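Stemach Clerneo Covered Table
Section 4: Hanging the cloth and setting out the tableware

This section assumes that the table frame is assembled and standing in its final position (see Section 3). Two people are needed for steps 1 to 6. One person can do the rest.

Before you start

Check that the floor under all the legs is level. Tighten the small clamps where the frame meets the legs, by hand first and then a quarter turn with the supplied key. Wipe the tabletop with a dry cloth. The matte finish shows grease and chalk, and both are harder to remove once the sides are hung.

CAUTION: Do not lean on the rear edge of the frame while hanging the cloth. Use a step stool placed beside the table.

Hanging the cloth

1. Unfold the roof cloth on a clean floor, black side down. The sewn label marks the rear.

2. Run the first wire diagonally from one corner to the opposite corner, below the roof cloth. Hook both ends and take up the slack.

3. Run the second wire across the other diagonal in the same way. The two wires should cross in an X and should not press hard against each other.

4. Hang the rear cloth, then the left and right sides. Start each piece at the rear corner and work forward. Leave the front open.

5. Let the silver brackets on the side walls come through the slits in the cloth. If a slit does not line up, move the whole cloth along. Do not cut a new one.

6. Tuck the lower hems behind the frame. No cloth should lie on the tabletop.

NOTE: Vertical folds are normal and do not need to be pulled flat. Creases from packing drop out in a few days. Do not iron the cloth. If you wish to speed things up, hang it overnight with the hems weighted.

Setting out the tableware

The top measures 800 mm on each side. Large pieces fill it quickly, so set them first.

7. Wash and dry all pieces before bringing them to the table. Water leaves pale rings on the matte surface.

8. Place the large bowl toward one side. Leave enough room to lift it by the rim with both hands. Never slide it; grit under the foot will scratch the top.

9. Put small pieces in the bowl if they are to be kept with it. Heavier pieces go in first.

10. Stand cups upright. A cup may go behind the bowl, where it is less likely to be knocked from the front.

11. Stand long, thin utensils in a cup. If the cup tips under the weight of a handle, use a heavier cup or lay the utensil down.

12. Place scoops and other pieces with handles toward the middle of the top. Turn each handle so that it does not stick out past the edge.

13. Look at the table from the front and from one side. A light-colored bowl throws a soft shadow, and a small dark piece can be missed in it. Move the piece if you need to see it clearly.

CAUTION: Do not place candles, hot pans or anything with an open flame under the cloth.

NOTE: White and yellow tableware is easy to see on the black top. Black, navy and dark brown pieces are not. If your set includes dark pieces, keep them near the front.

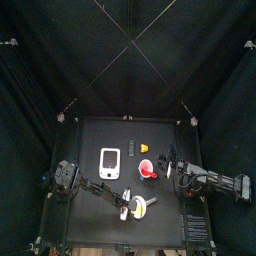
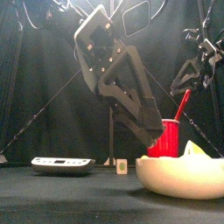 Fig. 4-2. Pieces on the dark tabletop. First picture: round yellow-and-white piece with a gray handle, with the cloth hung and the wires crossed. Second picture: large white bowl with a red cup behind it.

Clearing and care

Take utensils out of cups before lifting the cups. Empty the bowl before moving it. Brush crumbs toward the front edge with a soft brush and catch them in a pan.

Clean the top with a damp cloth and a drop of dish soap, then dry it at once. Avoid scouring pads, glass cleaner and furniture polish. Polish leaves shiny patches that cannot be removed.

Brush the cloth from the top down once a month. For spills, blot with cold water. The side cloths can be washed cold by hand and hung up to dry. The roof cloth must not be washed.

Check the wires whenever the cloth is taken down. Replace a wire that is kinked or frayed. Replacement wires are sold in packs of 2, and hooks in packs of 19. Order by the part numbers in Section 7.

Go to Section 5 for adjusting the leg height.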